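The Tuesday People

At Skirnberg, a robotics club spends its evenings teaching two metal arms to clean up after dinner

The bus from Ladavport lets you off at the bottom of the hill, and from there it's a good long climb to Skirnberg College, past the tennis courts and the greenhouse and a bicycle rack that somebody once painted orange and nobody has painted since. I made that climb four times this fall, always on a Tuesday, always a little out of breath by the top, and every time I was met at the door by a student holding a mug of tea that turned out to be for me. I mention the tea because it tells you a good deal about the club, which is a hospitable sort of outfit, and because I drank an awful lot of it while waiting for things to be picked up.

Picking things up is what they do. The club has 36 members on its books, though on a given night you'll find maybe a dozen, and for most of the year its whole attention has been on one job: clear a table. Take what's left after a meal, the trays and wrappers and napkins, and get it off the table and into a bin without a human hand helping. They're getting ready for the Flikley Cup, a student contest held every November, in which each team gets nine minutes and a tabletop it hasn't seen before. Last year Skirnberg came in well down the list. The students will tell you this themselves, cheerfully, usually before you've got your coat off.

I had expected (I'm not sure why, too many movies probably) that the hard part would be something grand. I thought there would be talk about intelligence. What they talked about was trays. A tray is flat, you see, and it sits right down on the table with hardly any room under the rim, and it weighs next to nothing, so if you come at it a bit too fast it simply scoots away from you. A soup can stands there and lets itself be grabbed. One of the second-year students spent most of my first visit explaining this to me with a saucer and two spoons, chasing the saucer across a desk until I finally saw what the trouble was, and then handing me the spoons so I could fail at it too. I did! 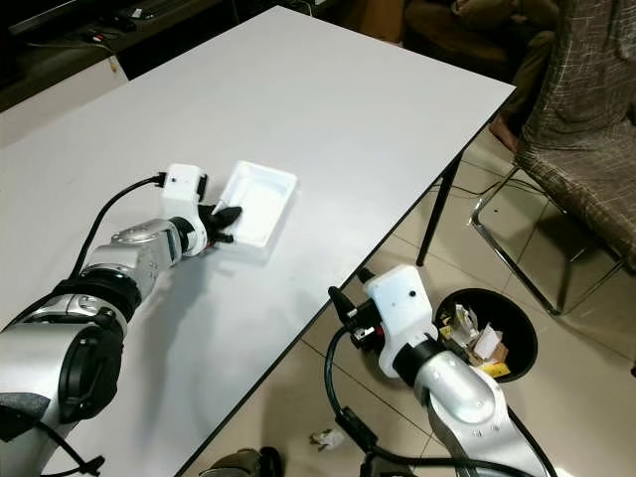
The club's program is called Eren, and everybody speaks of it as they might of a younger cousin who is bright but easily distracted. Eren is the software that decides where each arm goes, and it learned most of what it knows from watching students work the arms by hand, over and over, on the same handful of chores. They had 169 recorded runs of the tray task alone when I first came up the hill. For a long time the students all grabbed from the middle of a side, so Eren did too, and then somebody suggested starting from whatever bit of rim happened to be closest. That's the approach they favor now, the black jaws pinching the near edge of a shallow white foam tray, with the tray tipping slightly in the grip while the second arm waits down low beside the bin. The tipping used to worry them. A rival school in last year's contest kept its trays perfectly level, and it looked wonderful, and for weeks the Skirnberg students tried to copy it before deciding they'd put up with a bit of a slant if it meant a firmer hold.

There was an argument about the second arm, too, and I was lucky enough to be there for part of it. One side felt that two arms ought to work together on everything, because why else have two. The other side felt that the arms mostly got in each other's way, and that it would be better to let one do the reaching while the other stayed near the bin and dealt with small stuff, crumpled tissues and the like. It went on for an hour and a half. Diagrams were drawn on the back of a pizza box. What I liked was that people changed sides in the middle of it, quite openly, and at one point I believe the two loudest speakers had swapped positions altogether. They settled on trying each plan for three weeks and keeping notes, and as far as I know they're still arguing over the notes.

I asked a lot of them why they'd joined, and the answers weren't what I'd have guessed. A nursing student had come for one evening to keep her roommate company and ended up in charge of the practice schedule. Someone studying French had been fixing radios with his grandfather since he was small and missed having a bench to work at. A few are engineering majors, of course, and they do a good share of the programming, but the person everybody turns to when an arm is behaving oddly is a history major who just has a patient way of looking at things. She'll sit with her chin on her fist and watch the same motion eight or ten times in a row before she touches a single setting. When I asked what she was looking for, she said she was waiting for it to get boring, and then she'd know which part was different.

A club evening is slow, I should say, in case you're picturing something livelier. There are long stretches of somebody typing. There's a reset between runs, when everything goes back on the table in a new arrangement, and the newer members take great pleasure in arranging things as awkwardly as they can. A napkin goes under a wrapper. A tray goes upside down. The rule is that if a person could clear it with one hand while holding a phone, it's fair, and there is a good deal of acting out of this rule, with phones, by people who've been in class since eight in the morning and are getting silly.

On my third visit Eren had a bad night. It reached for the shadow of a cup, several times, very politely, as though the cup might be shy. The students tried moving a lamp and then they tried turning the lamp off, and after that they went looking for a different lamp, which took them to another building. I stayed behind and talked with a freshman who was taping down cables and who told me that her high school had no robotics club, or much of any club, and that she'd spent her first month here afraid of breaking something. Then in October she did break something, a small plastic bracket, and the others showed her how to print a new one, and she said it was the best evening she'd had since moving in. She has the broken bracket on her key ring now.

The Flikley Cup is two weeks off as I write. The team will travel up by van, with the arms packed in quilts from the dormitory, and they've reserved the seat nearest the heater for whoever has to make last-minute changes on the laptop. The practice list on the door has grown a second page. When I left last Tuesday they had put out a fresh batch of trays, all at odd angles, and the history major had pulled up a chair.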